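Teleoperation Station Check – Wena bench, sorting task
Filled in by: Farzana Rana
Second pair of eyes: Senyo Asante
Date: 12/03/2023

Please read the comments as well as the ticks. I know I write a lot in these boxes, but the people who take over the bench after me keep telling me they do use them, so I am going to carry on!

1. Emergency stop
OK. Pressed and released from the operator's chair and again from the far side of the bench. Both times the arm held where it was and did not sag. Senyo called out before each press, which I would like everyone to do, please – it is a small courtesy and it saves a fright.

2. Hand controllers and straps
OK with a comment. The left wrist strap is getting fuzzy at the stitching. It will last the week but I have put a new one on the Tidis order. Trigger travel feels even on both sides. If you have small hands like mine, take the strap in one more notch than you think you need.

3. Delay between hand and arm
OK. Felt fine on slow reaches and on quick ones. Jawad thought he noticed a hitch last time, so I spent a good few minutes waving back and forth looking for it and could not bring it on. Jawad, if you get it again, write down what else was running.

4. Work surface and baskets
OK. The orange basket goes on the left and the dark one on the right, with a strip of bare table between them. Run a finger around each braided rim and feel for broken strands, and look down into both to be sure they are empty before the first demonstration. The dark one is harder to check inside, so do lean over and take your time. It was sitting a little crooked and a touch farther back than the orange one, and I am happy with that, as we want some variety in the starting positions.
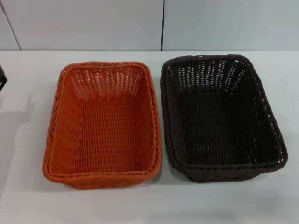 5. Reach and pinch points
OK. Moved the arm by hand (free-drive mode on, speed limit set) over both baskets and out to each side. Keep your fingers off the rims while somebody else is guiding the arm. It is very natural to want to steady a basket for your partner, and I have caught myself doing it twice.

6. Cables
Needs attention. The controller cable still crosses behind the operator's chair. I have taped it down for now, but Naveed has a proper floor cover from the Khokhar room and has kindly said he will bring it over. Leave this item open until it is in place.

7. Recording and storage
OK. Test demonstration saved and played back from start to finish. We have 992 demonstrations on the drive and plenty of room left. Please throw away any run where you bumped something, even if the ending was lovely.

8. Operator comfort
OK with a comment. Chair raised for Kausar, who is next on. Four people share this seat, so do set it for yourself and take your breaks. Tired hands teach the arm tired habits.

Open items: wrist strap (2), floor cover (6)
Bench cleared for use: yes, with the cable taped
Next check due: before the Jiretska visit, later in December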